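Kinulham Shared Workshop
Home / Projects / Calls / Builders wanted: block-pushing arm

Call for participants: build and tuning crew, Pliltico arm project

Pliltico is a member project at the Kinulham shared workshop. It was started by Tamás Fodor and is now looked after by him and Noémi Barta. The goal is a bench-top arm that pushes small shapes across a flat board to a position given in plain words, such as "move the green star next to the red cylinder". We have space for new people from April.

The work

The tool is a plain rod with a rounded tip. It does not grip anything. All motion is planned in the plane of the board, with the tip held at a constant height just above the wood. Most of the remaining work is in calibration, contact behaviour and logging.

Tasks open at present:

Height calibration. The maple board is not perfectly flat and the tip must follow it without touching. Some experience with a dial gauge is useful.

Pushing routines. Blocks with flat sides behave well enough. The cylinder and the stars rotate when pushed off centre, and the planner needs a better model of this.

Logging. Each run is stored at 32 samples a second. We have 726 runs on disk and want 3000 before the code is frozen. Naming and storage are in poor order and need one person to own them.

Block making. A second set is to be cut and painted in the same colours. Access to the Lonovico bandsaw is by induction only – ask before you book it.

Who should apply

You should be able to read a wiring diagram and write short programs in Python, or be willing to learn one of the two from someone who can do the other. Woodworkers with no interest in code are welcome for the block set. Applicants must be 18 or over and must complete the workshop safety induction before working near a powered arm.

Terms

The places are unpaid. Members pay their usual fee; participants who are not members get bench access free of charge on Friday evenings. Materials are covered by a project budget of 800 pounds, and receipts go to Noémi. We ask for one evening a week, for up to 32 weeks.

Present set-up

The board is fixed to a blue breadboard table, with a printed marker on the table just beyond its far edge. Seven blocks are in play: two blue, two yellow, two red and one green. Any change to the position of the board or marker must be written in the bench log – the calibration depends on both.

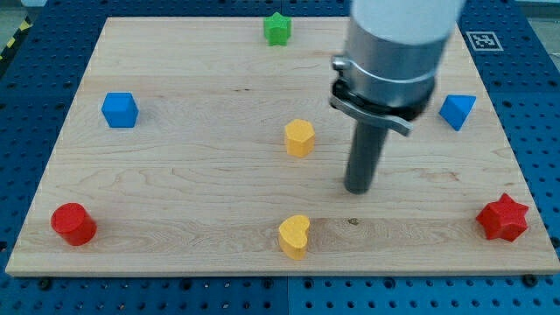 How to apply

Send a short note to Tamás Fodor through the workshop contact form, with "Pliltico" in the subject line. State which task you want and which evenings you can attend. Links to earlier work are useful but not required. Replies are normally sent within a week.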